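Ladik Puppet and Doll Museum: a visit in the off season

By Cormac Kinsella

The boat to Ladik leaves from the stone pier behind the fish market at 9:40 in the morning and takes 38 minutes. In summer there are four crossings a day. I went in September, when there are two, and shared the deck with a man moving a washing machine and a school group that got off at the first stop.

The island has one paved road, a chapel, two places to eat and a former customs house that now holds the puppet and doll museum. Most people who have heard of the place have heard the stories first. The usual version is that a puppet maker drowned in the channel and that his figures turn their heads toward the water at night. The museum does not put this on its posters, but it does sell a booklet about it at the front desk, and the evening tour is built around it.

I took the day tour first. The guide was Róisín McGrath, who has worked there for six seasons. Our group was five people. She started in the entrance hall with the history of the building, which was put up to inspect cargo and later used for storing nets. The upper floor was closed for years after part of the roof came in, and you can still see the difference between the old beams and the new ones on the stairs.

The collection has 392 pieces. Most are string puppets from traveling shows, and the rest are dolls given by families on the mainland. They are kept in tall cases along both sides of three connected rooms. The labels are short, with a place and a maker if those are known. Many just say "maker unknown."

The oldest puppets are in the second room. They belonged to the Stivoritz company, a family troupe that toured the coast with a cart and a folding stage. The heads are large for the bodies, so that people at the back of a market square could make out the faces. Several have been repainted many times. McGrath showed us one whose left cheek had been cleaned back to the first layer, and the original color was a good deal paler than I expected.

The third room is the one people come for. It has low light and a long shelf of dolls that were found in the attic when the building was cleared. Nothing was written down about who left them there. One of the visitors in our group asked whether they had ever moved. McGrath said that the floor slopes, that trucks pass on the road outside, and that the staff straighten the shelf every couple of weeks. She added that two of the cleaners will not go in alone after closing. She told it in the same tone as the part about the roof.

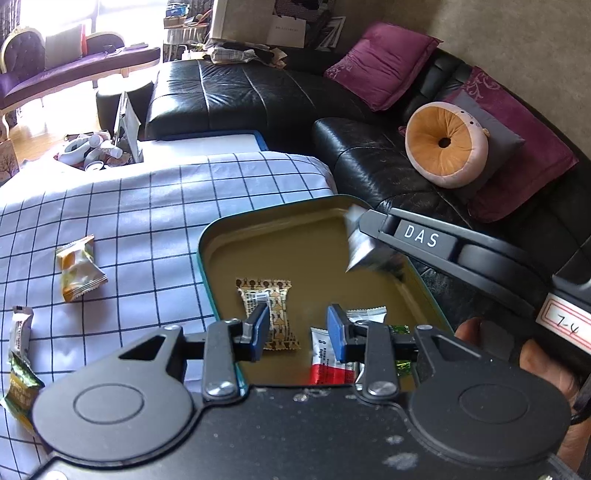
Page 2 of 3

After the tour I had lunch at Carretero, the larger of the two restaurants, next to the landing. The fish soup was good and the bread was yesterday's. They take cards, but the machine was down when I was there, so bring cash. The other place only opens on summer evenings.

In the afternoon I walked out to the point where the puppet maker is supposed to have drowned. The path starts behind the chapel and takes half an hour at an easy pace. It is rough near the end and I would not try it in sandals. There is a bench and a plain post with no writing on it. Ultan Hennessy, who runs the ferry ticket window and was born on the island, told me the post is a channel marker and has nothing to do with the story. He also said that his grandmother told a different version in which the man did not drown at all but left for the mainland owing money to half the village.

The evening tour began at 7:30 and was led by Donal Quinlan. It covers the same three rooms with the lights off and hand lamps, then goes down to the cellar, which day visitors do not see. The ceiling there is low and the floor is uneven. Quinlan tells the drowning story in full, with some help from a recording of waves that I thought was too loud. He then waits in silence for a minute or so. A door upstairs closed during this part. He said it does that.

I did not find the evening tour frightening. The day tour was better, mostly on account of the time you get to look at the Stivoritz figures up close. Nattawut Ratanaporn, a photographer staying at the same guesthouse, disagreed. He had done the evening tour twice and said the second time was worse than the first, although he could not say why.

Page 3 of 3

The Ikora guesthouse is a five-minute walk uphill from the museum. It has plain rooms, thick walls and hot water that takes a while to arrive. Ask for a room at the back, as the front ones get the noise of the generator. Breakfast is eggs, tomatoes and strong coffee, served until 9.

The museum shop sells postcards, the booklet, and small wooden puppet heads carved by a man in the village. The booklet is worth having for the map alone. Photography without flash is allowed everywhere except the third room. There is no elevator, and the cellar stairs have a rail on one side only.

If you do the evening tour you have to stay the night, as the last boat goes back at 5:15. In October the timetable drops to one crossing a day, and the museum closes from November until the week before Easter. I took the morning boat back. The washing machine was still on the pier.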